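Tado List: Stone, Paint and Other Surfaces
Subject: Re: [tado] brown marble for a game table, am I nuts?
Saturday, late morning

Hi all,

I've been meaning to answer this one since it landed in the digest and then I went and spilled coffee on my keyboard, so blame the delay on that. Quoting the original so people on digest mode can follow along:

> Hi everybody, long-time reader, I think my second post ever. We have
> a chance at a piece of dark brown marble with a lot of white veining,
> remnant price, and I want to use it as the top of a table for board
> games and general fiddling around (letters, drawing, the kid's
> homework). The other half of the household says brown marble makes
> every room look like a bank lobby and that it will scratch and stain
> the first week. Three questions. Does the veining drive you crazy when
> you're trying to find small things on it? What do you do about the
> hard edges on a wooden game box? And what on earth do you paint the
> walls next to a brown stone? Everything I've held up looks either
> muddy or like a dentist's office. We were going to go with cream and
> be done with it, but cream is what we have in the entire rest of the
> house and I'm tired of it.
>
> Thanks in advance, and sorry if this is in the archives, I looked but
> the search gave me 1113 hits and I gave up on the second page.

OK so first off, no, you're not nuts. I have lived with one of these for a good while now over at the Alau workroom and I would do it again tomorrow. I'll take your questions in order and then ramble a bit, because that's how I write e-mail.

1. Losing things on the veins

A little, yes! Ours is a deep chocolate stone that goes reddish in places, with tan and gray and rusty patches floating around in it, and then these really bright white veins that do whatever they want. My favorite is one that branches like a twig. People who sit down there end up tracing it with a finger while they're thinking about their move.

What gets lost: anything white and thin. Paper clips, a bit of string, the little slips you write scores on. I once hunted for a toothpick on that table for longer than I care to say, and it was lying right along a vein. What doesn't get lost: pens, mostly, unless you own white ones, and anything with a bit of size to it. A chessboard shows up fine because nothing in nature is that square. We keep the board at one end and the pens at the other and the middle stays open for whoever needs it, which has worked out better than the drawer system we had before (the drawer system was a drawer, and everything went in it).

One tip if you're choosing between pieces. Look at the slab from a low angle, sitting down, the way you'll be seeing it for years. Everybody picks stone standing up in the yard with the thing propped vertical in front of them. From a chair the veins bunch up and get a lot busier. At Zitach they let me lay a remnant flat on two sawhorses and pull up a bucket to sit on, and I changed my mind on the spot and took the other one.

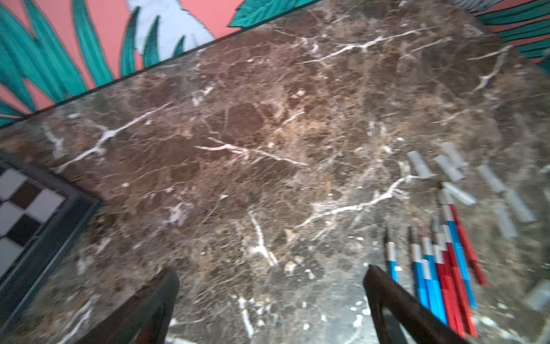 2. Game boxes and hard edges

Your household skeptic has a point here. Marble is soft as stones go and it will scratch, and the usual culprit isn't the box itself, it's the grit that gets under the box. So wipe first, then set things down, and pick the box up when you want to move it. Don't slide. I say that to everyone who comes in and then I slide it myself.

If your board is the folding kind, check the hinges and the clasp, because those are metal and sometimes they stand a hair proud of the wood. Stick-on felt dots fix it. Get the thin ones. The thick ones make the board rock when you open it out, and there is nothing worse than a rook that wobbles every time somebody leans on the table.

Stains: sealer helps, but it buys you time and that's all. Acid is a different animal. Lemon, vinegar, wine, soda, those etch the polish, and sealer does zip about it. We have a no-drinks-without-a-coaster rule. A polished brown hides a dull ring better than a polished white does, I'll say that for it, although if you get the light behind it you'll find every one.

Day to day I use a damp cloth, a drop of plain dish soap if it's grubby, and then a dry cloth right after. No spray cleaners with "citrus" on the front, please, however nice they smell.

3. What to put next to it

Now we get to the fun part. Skip the cream! I went through exactly what you're going through, and I had sample cards taped up everywhere. In the end it came down to numbers 61 and 62 on the Paredes color card, which are both pinky corals and look identical on the card and nothing alike on a wall. 62 went kind of salmon dinner on us. 61 stayed pink and friendly, so that's the one I'd start with, but do test patches, your light isn't my light.

Coral sounds like it would fight with brown. It doesn't, because there's already a lot of red hiding in the stone and the wall pulls it out. The bank lobby feeling comes (I'm convinced of this) from putting brown marble with beige and brass. Take those away and it's just a warm dark table.

And then, since the walls run around three sides of the table, we figured we might as well go all the way and have a jungle.
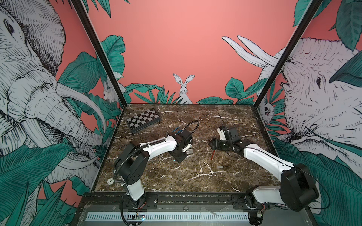
Photo: Alau workroom, shared with the Tado list

The animals are all sketchy black lines on white, and the leaves are where the color is, teal mostly, with some greener ones lower down. There's an elephant on each side and they're enormous, tusks and wrinkles and all, so whoever sits down is looking at elephants whichever way they turn. My heart belongs to the hare in the back, though. It peeks out of the leaves right above the far edge of the table with its ears straight up, staring at you like you've just hung your queen. There's a rabbit over on the left too that people take a while to find, and a little slothy fellow hanging in the leaves on the right. Small kids find him first. Grown-ups say "is that a sloth?" and I say I think so.

Three things I learned from living with it that might help you:

Leave plain wall in the middle. The back is mostly flat coral, and your eyes need it, given how much is going on in the stone. If we'd filled that wall with elephant too I think I'd have to play with my eyes shut.

Bring the leaves down low. You want green right near the table, so the brown has something to sit against.

Black trim is your friend. The posts at the back and the rail along the front are black, and so is the rim of the chessboard, and together they tidy up the whole business. I had wanted to paint the posts coral to match and I'm so glad I got talked out of it.

As for whether all those animals distract people from the game, sure, sometimes. I've lost plenty of games at that table and I'd love to pin it on the hare.

One question back to you: how thick is your remnant, and what's going under it? If it's the thin stuff you'll want a solid sheet of something beneath it and not just a frame around the outside, especially with a kid who may decide to climb up there. Post the measurements and I'm sure one of the stone folks on here will chime in, they know far more than I do about spans.

And if anybody has a way of getting ballpoint off polished marble that doesn't involve taking the shine with it, I'm all ears. Asking in regard to one very small squiggle near the pens.

Off to buy felt dots.

--
Tado list: replies go to everyone by default, please trim your quotes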